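Ruvex 机构服务 官方账号
12/26/20

1/ 年末将至,本机构就证券借贷业务中的抵押品管理问题,向各合作托管行、经纪商及资产管理人作一组简要说明。内容较长,分条发布,请按编号顺序阅读。

2/ 抵押品管理长期被视为后台工作。前台完成询价与成交后,保证金的计算、发送、核对与争议处理,多由各机构自行安排,所用系统与表格格式不一。业务量较小时,此种安排尚可维持;市场波动加剧时,其不足便集中显现。

3/ 今年7月,本机构与 Garkard 共同完成了一次面向会员机构的书面调研。受访机构共34家,涵盖借出方、借入方及代理借贷机构。调研范围限于保证金追加流程,不涉及定价及客户资料。

4/ 调研反映的首要问题是数据口径。同一笔借贷,借出方以前一交易日收盘价估值,借入方以当日中间价估值,双方各自无误,汇总后却产生差额。差额若在容忍区间内,通常予以搁置;若超出区间,则须人工逐笔查证。

5/ 第二个问题是合格抵押品清单的维护。多数双边协议以附件形式列明可接受的证券类别、评级下限、集中度上限及折扣率。附件经多次修订后,业务人员手中的版本与法律部门存档的版本未必一致。抵押品被退回的情形中,有相当部分源于此。

6/ 第三个问题是替换请求。借入方因到期、付息或自身流动性安排,需要以其他证券换回已交付的抵押品。现行做法多为邮件往来,缺少统一的受理时点。请求在下午提出,往往延至次一营业日方获确认,其间双方敞口均难以准确计量。

7/ 针对上述情况,本机构拟自下一年度起,在 Hostiris 平台上分4个阶段推行统一的抵押品处理规程。参与以自愿为原则,各机构可按自身准备情况选择加入的阶段。

8/ 第一阶段为合同数据的结构化。各机构须将双边协议附件中的合格标准录入标准模板,经对手方在平台内确认后生效。此后如有修订,以平台所载的最新确认版本为准,纸质附件作存档之用。

9/ 录入工作由各机构法律部门与运营部门共同负责。对于条款表述含糊、无法直接转换为字段的情形,应在备注栏保留原文,并与对手方协商补充约定。请勿自行推定条款含义。

10/ 第二阶段为敞口计算的统一。平台每日依据双方约定的价格来源生成一份共同敞口报告,双方均以该报告为追加保证金的依据。一方对价格有异议的,可就单只证券提出,其余无争议部分应照常交收。 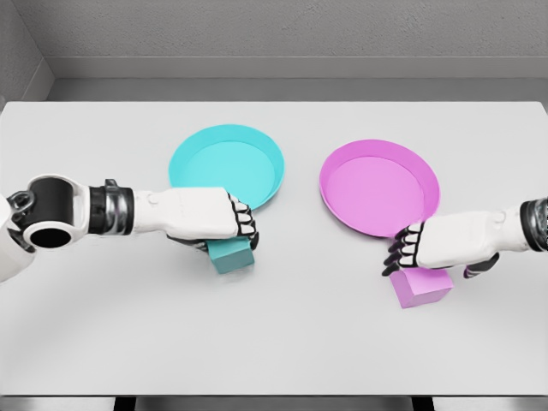
配图:桌面上并排放置的青色与粉色浅盘(电脑渲染图)

11/ 关于“无争议部分照常交收”,现补充说明如下。以往实务中,一方对少数证券的估值提出异议后,整笔追加常被暂停。新规程要求将争议金额单独列示,争议金额以外的款项或证券须在原定时限内交付。

12/ 争议处理时限定为24小时,自平台登记异议之时起算,遇非营业日顺延。期限届满仍未达成一致的,交由双方事先指定的上级联系人处理。各机构应至少登记两名上级联系人,人员变动时须及时更新。

13/ 第三阶段为替换请求的线上受理。借入方提交请求时,应同时列明拟换回及拟交付的证券。平台将按已确认的合格标准进行预检,不符合标准的证券不会送达对手方,由提交方自行调整后重新申请。

14/ 通过预检的请求,对手方应在约定截止时点前予以确认或书面拒绝。替换证券到账并经托管行确认后,原抵押品方可释放。任何情况下不得先行释放,双方另有书面约定者除外。

15/ 第四阶段为与三方代理及托管行的指令对接。平台确认的结果将直接生成交收指令,减少重复录入。Okonkwo 已承担接口规范的起草工作,初稿将送各托管行征询意见。

16/ 部分机构询问,新规程是否意味着引入分布式账本。现阶段规程对底层技术不作限定。数据标准、确认顺序和责任划分须先行明确,技术方案可在此基础上另行评估。在标准未统一之前更换系统,仍难以消除对账差异。

17/ 关于最低转让金额,本机构不设统一数值,由双方依协议约定。但请各机构复核现有设置。部分协议签订年代较早,门槛金额与当前业务规模已不相称,容易造成小额追加频繁发生,或较大敞口长期无人处理。

18/ 关于现金抵押品,再投资收益及返还利率的计算暂不纳入本规程。相关事项仍按现有协议执行。跨币种现金抵押品所适用的汇率来源,应在第一阶段录入时一并列明。

19/ 关于公司行为。抵押品在担保期间发生派息、拆分或要约收购的,持有方应在收到托管行通知后转告提供方。平台将提供统一的通知模板,但选择权的行使期限以托管行通知为准,不因平台登记时间而延后。

20/ 关于测试安排。首轮测试将使用900笔模拟借贷,涵盖股票、政府债券及公司债券三类。测试数据均不含真实客户信息。参与机构应指派运营人员全程参加,不宜仅由技术部门代为完成。

21/ 测试重点包括:价格缺失时的处理、同日多次追加的合并、跨时区截止时点的换算,以及一方系统中断时的人工替代流程。各机构如有其他希望纳入的情形,可随报名表一并提交。

22/ 关于信息保密。平台按对手方关系划分访问权限,一方仅能查看本机构为当事人的交易。本机构将以汇总形式发布运行统计,不披露单一机构的敞口、争议次数或抵押品构成。

23/ 关于费用。第一阶段不收取录入费用。后续阶段的收费办法尚在拟定,将另行公布并征求意见。已加入第一阶段的机构,不因此负有继续参加后续阶段的义务。

24/ 关于监管报送。各机构依法承担的交易报告义务不因使用平台而转移。平台可导出报送所需的部分字段,机构应自行核实其完整性与准确性,并保留核实记录。

25/ 有意参加首轮测试的机构,请通过会员服务页面下载报名表,由业务负责人签署后提交。表中须注明机构类型、现用抵押品系统、主要托管行及拟加入的阶段。

26/ 标准模板与字段说明现已在会员区发布。模板中“集中度上限”一栏分为按发行人、按行业和按指数成分三种口径,填写时请选择与协议原文相符的一种。如协议同时约定多种口径,应分行填写。

27/ 对规程草案的书面意见,请注明所涉条款编号,发送至会员服务邮箱。本账号不受理个案咨询,涉及具体交易的问题请联系贵机构的专属客户经理。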